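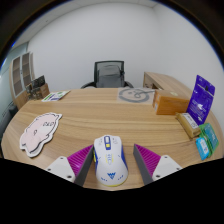

홈 | 논문 | 데이터셋 | 코드 | 문의

3. 시연 데이터 수집

3.1 수집 방식

본 절에서는 손에 쥐는 그리퍼로 책상 위 물체 조작 시연을 모은 과정을 정리한다. 로봇 팔을 원격으로 조종하던 이전 연구(Jullora)에서는 시연 하나를 얻는 데 드는 준비가 지나치게 길었다. 이번 Polten 데이터셋에서는 작업자가 그리퍼를 직접 들고 물체를 집어 옮기며, 그리퍼에 달린 광각 카메라가 그 과정을 기록한다. 작업자의 손 감각이 궤적에 그대로 남는다는 점이 무척 반가웠다! 첫 주에 받은 궤적만 재생해 보아도 접근 속도를 늦추는 시점이 사람마다 뚜렷하게 달랐고, 우리는 이 차이를 없애지 않고 모두 학습에 넣기로 했다.

수집에는 Ruth Ayala와 Hadi Kassab을 포함한 작업자들이 참여하였으며, 최종적으로 1,307개의 시연을 확보하였다. 이 가운데 573개는 컴퓨터 마우스를 대상으로 한다. 마우스는 껍데기가 매끄럽고 곡면이 이어져 있어 파지 위치가 조금만 어긋나도 자세가 틀어지는데, 바로 그래서 정책의 미세한 정렬 능력을 보기에 더없이 좋은 물체다.

그림 1. 마우스 파지 시연 중 손목 카메라 시점. 두 손가락의 회색 안쪽 면이 흰색과 파란색으로 된 마우스의 양옆에 가까이 놓여 있다. 탁자 위에는 돼지 모양 스티커, 상자, 파우치 등 대상이 아닌 물체가 함께 있다.

3.2 장면 구성

초기 수집분에서는 대상 물체만 탁자에 두었다. 이렇게 학습한 정책은 주변에 포장재 하나만 더해도 엉뚱한 쪽으로 손을 뻗었다. 이후 수집에서는 그림 1과 같이 납작한 인쇄물과 세워 둔 포장, 서로 겹친 포장을 함께 배치하였다. 납작한 물체는 높이 단서가 거의 없고, 세워 둔 물체는 보는 각도에 따라 윤곽이 크게 변한다. 배치는 시연 23개마다 새로 바꾸었으며, 마우스의 방향도 작업자가 매번 임의로 정하였다. 배경의 의자나 가구는 따로 가리지 않았다.

3.3 선별과 분할

시연은 손가락이 물체에 닿기 전 접근 구간, 파지 구간, 이동 구간으로 나누어 표시하였다. 접근 구간의 시작은 그리퍼가 탁자 가장자리를 넘어서는 시점으로 통일했다. 자세 추정이 끊긴 시연은 버리고 같은 배치에서 다시 모았다. 평가용으로는 학습에 한 번도 쓰지 않은 배치 19개를 따로 남겨 두었다. 구간 표시는 Gilberto Guzmán이 만든 도구 Molier로 진행했는데, 궤적과 영상을 나란히 놓고 경계를 끌어 옮길 수 있어 작업이 정말 즐거워졌다. 표시 기준이 갈린 시연은 두 사람이 함께 다시 보고 합의하였다. 가장 자주 갈린 것은 파지의 시작점으로, 손가락이 물체 양옆에 들어온 때와 실제로 닫히기 시작한 때 사이에서 의견이 나뉘었다. 최종 기준은 후자이다.

공유 19 | 댓글 3

Iestyn Bowen
배치를 바꾸는 주기가 꽤 짧네요. 고정 배치로만 학습한 결과와 비교한 표도 부록에 실리나요?

Jhonatan Ccori
파지 시작점 기준 때문에 저희도 한참 고생했습니다. 닫히기 시작한 때로 잡는 쪽에 한 표요.

Hadi Kassab
Iestyn 님, 비교표는 부록 B에 넣을 예정입니다. 초기 수집분도 같이 공개해요!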